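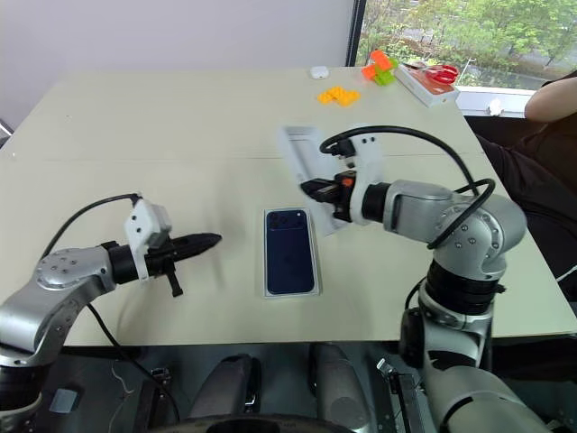

Pairing a Phone With the Multside Touchscreen Console

These instructions apply to fleet vehicles fitted with the Multside center console. They cover first-time pairing, setting a preferred phone, and removing a phone before the vehicle is returned. Drivers must complete all steps while the vehicle is parked.

Before you begin

Park the vehicle, apply the parking brake, and switch the ignition to the accessory position. The console does not open the pairing menu while the vehicle is in gear. Your phone should have at least a quarter of its battery charge, and Bluetooth should be turned on.

Vehicles assigned to the Irnska depot use the older Delico software. If the opening screen shows the Delico name, go to the last section of this page before continuing.

Pairing a phone

1. On the home screen, press Settings, then Devices, then Add Phone.
2. On your phone, open the Bluetooth menu and wait for the vehicle to appear. The name consists of the word Multside followed by the fleet number, for example Multside 685.
3. Select the vehicle. A code appears on both screens.
4. Compare the two codes. If they match, press Confirm on the console and Pair on the phone. If they differ, press Cancel and return to step 1.
5. The console asks whether to copy your contacts. Select No in any shared vehicle.
6. Wait for the green check mark before leaving the menu.

The console stores up to 24 phones. When the list is full, Add Phone appears in gray and an unused entry must be removed first.

Setting a preferred phone

Where two drivers share a vehicle and both phones are present, the console connects to whichever was used last. To change this, open Devices, press and hold the name of the phone, and select Connect First. The setting remains in place until another phone is chosen.

Removing a phone

Open Devices, select your phone, and press Forget. Then delete the vehicle from the Bluetooth list on the phone as well. Both steps are required. Drivers returning a vehicle to the Yaman lot should do this before handing in the key.

If the phone does not connect

Turn Bluetooth off and on again on the phone. If the vehicle is still not listed, hold the console power button until the screen goes dark, release it, and allow the system to restart. Error 780 means that an earlier pairing was only partly deleted. Remove the phone on both devices and pair again.

Vehicles with Delico software

Add Phone is located under Audio on these consoles, and the Connect First option is not available. Version 2 of the software is being installed during scheduled service. Drivers who need it sooner may write to Parvaneh Bagheri in Fleet Systems, giving the fleet number and current mileage.

Questions about phone use while driving should be sent to Wilma MacRitchie, Driver Safety.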